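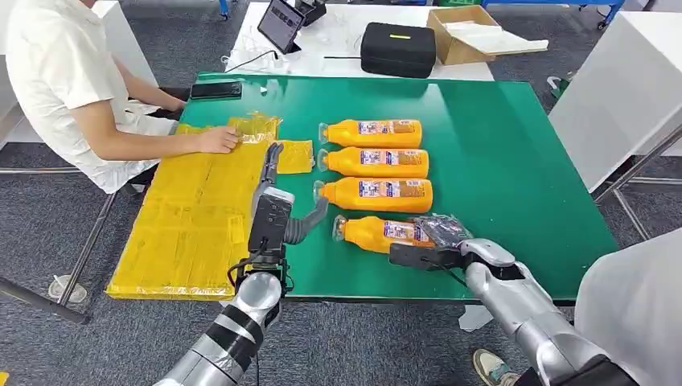

Orange bottles and yellow parcels on the green table, one arm up.

House rules for a shared table

June 28, 2018

I said in my last post that I would write up the rules we use when a person and the robot work at the same table. Several people asked for them, mostly people setting up their first arm, so I have gone through our sheet and put down what is on it and what I think of each part. We have 18 rules. I am not going to list every one. A few only make sense at Vulis, and one is just about where to park.

Some background for anyone new. I work on handling, meaning picking things up and putting them down: bottles, parcels, bags, film, whatever comes in the box. The robot has two arms and we call it Sudo. Part of the day it is driven by a person, part of the day it runs by itself, and a lot of the time there is somebody sitting at the table to set out the objects and tidy up between runs. That last part is what the rules are for. A cell with a fence has its own set of standards and people who know them far better than I do. A table with a chair at it is a different job.

The first version of the sheet was written by Tõnu Siliņa, who had worked at Rätsep before he came to us and brought their habits along. It ran to four pages. I cut it down to one, front and back, and he put two of my cuts back in. He was right about one of them.

Before the arms are powered

Walk the whole way around the table. Look at the floor as well as the top. Feet, cables, scraps of paper and wrap all end up down there, and the person driving can't see any of it from the driving station.

Say out loud who is driving and who is setting. One driver, one setter. If a third person wants to watch, they tell the driver where they are going to stand and they stay there. If they want to move, they say so first.

Find the stop button with your hand. I don't mean look at it. Put your hand on it and take your hand off again. We press it for real on the first run of the day, every day, and write the time on the sheet. It takes a few seconds and we have found one bad connector that way, in a cable that had been fine the evening before.

Check the speed setting by reading it off the screen to the other person. We have two settings, one for when somebody is seated at the table and one for when the table is clear of people. The low one is slow enough to be boring. People new to the work always ask if it can go up a bit. It can't. If you want the other speed, the setter gets up and steps back past the line.

Setting out objects

The driver opens the grippers, lifts them, and says "holding." The setter answers "hands in," does the work, and says "hands out." The driver doesn't move until hearing it. If either of you isn't sure what was said, say it again. This is the rule I would keep if I had to throw the rest away.

Keep to your half. The setter reaches in from the side they are sitting on, never across an arm and never under one. If something has rolled out of reach on the far side, get up, walk around and fetch it. I have seen good, careful people lean over a forearm to save themselves four steps.

Don't straighten things up too much. This one is about the data more than about safety. New setters like to line the bottles up evenly, all with the necks the same way and the same gap between them. Then we train on that and the arm does very well on tidy rows and badly on everything else. Put them down, look once, leave them. Leave some wrap in there too. Crumpled film against a bottle is a normal thing to meet in a real box, and if the setter clears it away every time the robot never learns about it.

Bottles go in full or empty as the run sheet says, with the cap on tight. A half full bottle on its side shifts its weight when you lift one end, and we do want runs with that in them, but they need to be marked. We had a batch where they weren't. It was 1,228 runs and we dropped all of them, since there was no way to tell from the video what was in the bottle. I would still like those back.

Parcels lie flat. If one is going to hang over the front of the table, make sure it's heavy enough to stay there when it gets nudged. Tape side up or tape side down doesn't matter, but mix them. Shiny tape is hard on the cameras and the only way to get better at it is to have plenty of it.

While it is running

The driver watches the arms. The setter watches the arms too. Nobody reads messages during a run.

Stop first and talk afterward. Anybody in the room can call a stop, including visitors, and nobody has to give a reason at the time. We write the reason down after if there was one. "I didn't like it" is a fine reason and it is on our sheet quite a few times, twice from me.

A dropped object stays where it dropped until the arms are holding. The urge to catch a rolling bottle is very strong. Let it go. It's a plastic bottle. We had one go off the end of the table and across the carpet last week and everybody sat still and watched it, and I was pleased with that.

Don't help. If the gripper has a poor hold on something, leave it alone. A setter who pushes the bottle a little further into the fingers has put a hand in the worst spot there is, and has also made a run that looks like a good grasp and wasn't one.
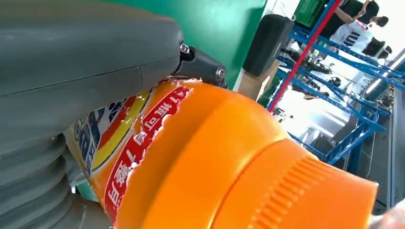 From the wrist camera, with an orange bottle at the gripper.

The wrist cameras get a part of the sheet to themselves, and it has grown more than any other part this year.

Check the bracket bolts at the start of each session. Fingers first, then the key. A camera mount that has turned by a hair still gives you a nice sharp picture, so you won't notice it by looking. What you get is a week of runs where the view and the arm position no longer agree. We now put a dab of paint marker across the bolt head and the bracket after tightening, and if the line is broken the bolt has moved. It's an old trick from machine shops and works just as well for us.

Wipe the lens cover with the proper cloth. Not your shirt.

Remember how much a wrist camera sees past the table. With the arm tipped over, the bottle is up close and half the room is behind it, shelving and boxes and people walking through. Our rule is that everybody who comes into that room has been told they may be on video and has agreed to it. That includes people who are only crossing to get to the shelves. There is a notice on the door, but a notice isn't enough, and whoever brings a visitor in has to tell them in person. If somebody says no, that's fine, and we stop recording until they have gone. Tõnu added this one. I had left it out of my short version and it's the one I said he was right about.

Labels are a smaller matter. A label that is peeling should be left peeling. I used to pull the loose bits off when I was setting, just out of habit, and then I learned that torn edges were one of the things the vision people were short of. Change the object when it starts to leak or when it won't hold its shape, and otherwise use it.

About the numbers

I was asked how many runs it takes before people get sloppy. I don't know. Our target for this set is 4,000 and we are past the middle of it. The earlier set, done at the Skeddale site, was nearly 4,000 as well, and when I read through their stop log the entries got thinner toward the end. That might mean they got better. It might also mean that they stopped writing things down, which is my guess, having met them. So we swap driver and setter every hour now, and a setter doesn't do more than two turns in a morning.

About the real standards

Somebody wrote to say that a one-page sheet is no replacement for the published documents. I agree. If you have people sharing space with an arm, read ISO 10218 and then ISO/TS 15066, which covers the collaborative side and has the tables on force and pressure for different parts of the body. Do the risk assessment and have it checked by a person who didn't write it. Our sheet sits under all of that. It covers what two tired people say to each other late in the afternoon, and the standards don't go into that much.

Two things I would change. The sheet says nothing about long sleeves or loose hair, and it should. It also says "keep the area clear" without saying what the area is. I asked a few people here to show me and got a different answer from each. In July I am going to put tape on the carpet.

If you want a copy of the sheet, leave a comment with a way to reach you. I'll take the parking rule off first.

Share 41
Comments (7)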